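Cuaderno de laboratorio – Célula de simulación, proyecto Rema
Jueves, 23 de noviembre
Anota: Edgardo Agbayani
Presentes: Honeylyn Mangubat, Mark Anthony Tan

Asunto: parada por límite de fuerza en la tarea de recogida de encimera. Continuación de la incidencia 232.

Se reanuda la revisión de la parada registrada ayer en el servidor de Cabanatuan. El episodio se interrumpió en el paso 1,395 por exceso de fuerza en el dedo derecho de la pinza. El supervisor cortó la consigna conforme a lo previsto y el episodio quedó marcado como fallido. No se discute la actuación del supervisor; lo que corresponde aclarar es por qué el planificador dio por válida la trayectoria de aproximación.

Antecedentes. En septiembre, la Sra. Quiambao modificó la generación aleatoria de objetos para permitir solapamientos en el estado inicial. Desde entonces pueden aparecer cubiertos debajo de piezas blandas. El cambio fue aprobado y figura en el registro de versiones, pero el módulo de colisiones de Danunora siguió trabajando con la lista anterior de pares excluidos.

Comprobaciones realizadas por la mañana:

1. Reproducción del episodio con la misma semilla. La parada se repite en el mismo paso. Queda descartado, por tanto, un fallo de sincronización entre procesos.

2. Revisión de las mallas de colisión. La del cuchillo se simplifica a una sola caja envolvente que no incluye el extremo redondeado. El planificador considera libre un espacio que el motor de física trata como ocupado. El Sr. Tan ha medido la diferencia: 4 mm en el eje largo.

3. Revisión de pares excluidos. El par pieza blanda/cuchillo continúa excluido. La pieza azul puede apoyarse sobre el cuchillo sin que el planificador registre contacto alguno entre ambos, de modo que al retirar la primera no se prevé el arrastre del segundo.

4. Repetición de 39 episodios con otras semillas y el par reincorporado a la comprobación. El planificador rechaza las aproximaciones conflictivas antes de mover el brazo. El tiempo de planificación aumenta; la Sra. Mangubat lo considera asumible en simulación, pero solicita medirlo de nuevo antes de trasladar el cambio a la célula física.

Observación de seguridad. Aunque la incidencia se ha producido en simulación, se recuerda que el planificador es el mismo que utiliza la célula de Stultside. Un cuchillo arrastrado o proyectado por la pinza constituye un riesgo real para quien se encuentre junto a la encimera. Hasta nuevo aviso queda suspendida en Stultside toda prueba con objetos cortantes, incluidos los de filo romo. El Sr. Galang ha sido informado por teléfono y ha confirmado la retirada de los cubiertos del juego de objetos.

El umbral de fuerza no se modifica. Mark Anthony propuso elevarlo para completar el episodio y observar el comportamiento posterior; se acordó hacerlo únicamente en una rama separada, con el resultado excluido del conjunto de evaluación.

Pendiente:
– Sustituir la caja envolvente por una descomposición convexa en todos los cubiertos (Tan).
– Generar la lista de pares excluidos a partir de la configuración de la escena y retirar la lista manual (Quiambao).
– Revisar la malla de la taza. Cuando queda tumbada, el hueco del asa figura como sólido. Sin relación demostrada con la parada.
– Redactar el aviso para Stultside y adjuntar copia a la incidencia (Agbayani).

La incidencia permanece abierta. Próxima anotación cuando se disponga de las mallas nuevas.

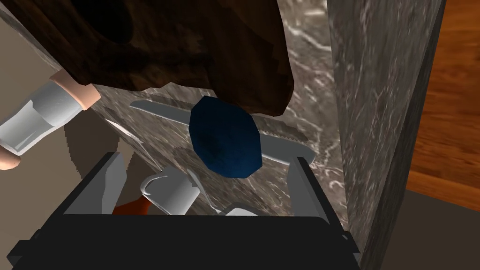

Fig. 1. Simulación, tarea de recogida de encimera: pieza azul sobre el cuchillo y taza tumbada junto a la pinza.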